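Laying up a breakfast tray the night before

Posted by Latifa Lamrani in Around the House, 2018-05-23

I love a breakfast tray! My mum stayed with us for most of last spring after her hip operation, and I got into the habit of laying hers up before bed. She went home fit and well, and I've carried on doing it for myself ever since. It takes a couple of minutes and makes the morning feel like a small holiday.

What you need

A tray with a raised lip (mine is plain plastic, nothing fancy)
One plate with a bit of depth to it
A small bowl, a mug and a glass
Cutlery and a cloth napkin
A damp cloth and a dry one

Step 1. Clear a proper space

Give yourself a good stretch of table, enough for the tray and the crockery side by side. Wipe the tray, paying attention to the corners where crumbs and jam collect, then dry it well. A damp tray is a slippery tray, and I've lost a boiled egg that way.

Step 2. Start with the plate

Always start with the biggest thing. A shallow, bowl-shaped plate is brilliant for this job, as toast stays put and so does anything runny, and you can eat porridge out of it if you change your mind at seven in the morning.
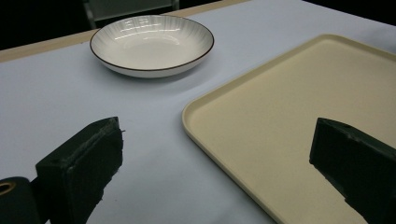 Put the plate down a little left of the middle, close to the edge that will be nearest you when you sit. If you're left-handed, swap everything round. Try lifting the tray by its short sides now, before anything else goes on, and shift the plate if it tips.

Step 3. Add the tall things

Mug and glass go at the back right, handle pointing outwards. Leave them empty until morning! My neighbour Said Belhaj fills his water glass the night before and swears by it, but he has no stairs.

Step 4. Fill the gaps

The small bowl goes at the back left, for fruit or yoghurt. Cutlery sits on the folded napkin to the right of the plate, which stops it rattling about when you walk.

Step 5. Cover and leave

Lay a clean tea towel over the lot. In the morning you only have to whip it off, boil the kettle and make the toast.

In June I move the whole thing outdoors and add a jam jar of sweet peas (half full of water, no more, or you'll be wearing it). Next time I'll do the supper version, with soup.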